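Talk notes: What your first sweater won't tell you about yarn
Caltthorpe library evening series, 30 minutes plus questions

Hi everybody, thanks for coming out. Get a drink, get a cookie, and if you brought your knitting please keep going, I find it very soothing to talk to a room of people who aren't looking at me.

(wait for chairs to settle)

So I want to talk about colorwork tonight, and mostly about the part that scares people off, and that's the back. The inside of the thing. The front of a two-color pattern is what goes on the pattern cover and what your aunt says nice things about. The inside is where all the trouble lives!

Start with my own disaster. I learned from a kit I bought on a trip to Haugland, a yoke sweater, two colors, lovely soft yarn. I followed every row. I got to the end of the yoke, put it over my head, and it stopped at my ears. It would not go. I had pulled every strand across the back as tight as a guitar string, and a sweater can't stretch any farther than the strands inside it. I ripped out the whole yoke over one long weekend in March and I may have said some words.

(pass the Haugland yoke around, inside out. Ask for it back this time.)

OK, vocabulary. A float is the strand of the color you're not using, running along behind the stitches until you need it again. Short floats are easy. Long ones catch on fingers, and on toes most of all, and they're where the tightness creeps in. My rule is that if I'm carrying a color past more than 7 stitches, I trap it, meaning I twist it around the working yarn once so it's held down partway. Some of you will say 5, some of you learned from somebody who traps every other stitch. Fine. Try it on a swatch and see what your hands like.

The trick that fixed it for me is dumb and it works. Every time you change colors, spread out the stitches on your right needle before you make the next one. Spread them till they look like they'd look on a body. Then bring the new color across. That's it, that's the trick, you can go home now. (pause, they usually laugh)

Next, choosing the colors. I used to stand in the yarn aisle at Kadel for ages holding skeins next to each other. Now I take a picture with my phone and turn it black and white. If the two colors turn into the same gray, the pattern is going to disappear from across the room, however different they look in your hand. Red and green are terrible for this. I made a red and green hat once that read as one brown hat.

Pale colors can be fun as long as you think about shape. Big simple shapes forgive you a lot. Stripes, zigzags, arrows, anything the eye can pick up fast.
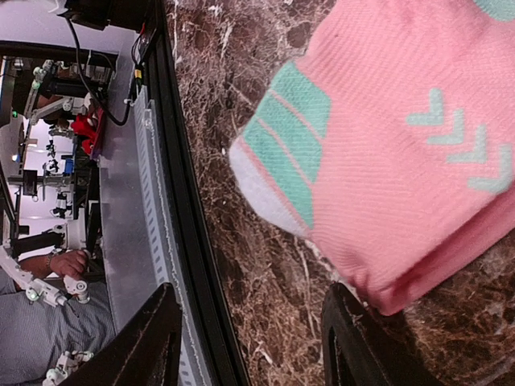
Pink sock with mint green stripes and chevrons, white toe.

I love a chevron for a first chart. The edges move over in a regular way from row to row, so after a couple of repeats your hands know where they're going and you can stop squinting at the paper. Snowflakes look friendly and they are not friendly. Save the snowflakes.

Charts, quickly. Read them from the bottom up, and if you're working in the round, right to left on every row. Put a sticky note ABOVE the row you're on, so you can see what you've already knitted underneath it. I had mine below for years and couldn't work out why I kept getting lost.

(hold up the chart with the coffee on it)

Steeks next. If I'm running late, skip to blocking. A steek is where you knit a tube and then cut it open with scissors to make a cardigan. People gasp. Sticky wool grabs onto itself and mostly behaves, slippery superwash needs a sewing machine down both sides first. Cut in daylight, and have the wine after.

Blocking. Please block! Colorwork comes off the needles lumpy, everybody's does. Soak it in cool water for 30 minutes, roll it in a towel, lay it flat, leave it alone. If you're worried about a dark color bleeding, soak a swatch first.

Last thing before questions: the Avside knit-along starts up again in March, beginners welcome, mittens this time. Sign-up sheet is by the cookies.

(questions. If it's quiet, ask who holds a color in each hand and let them argue.)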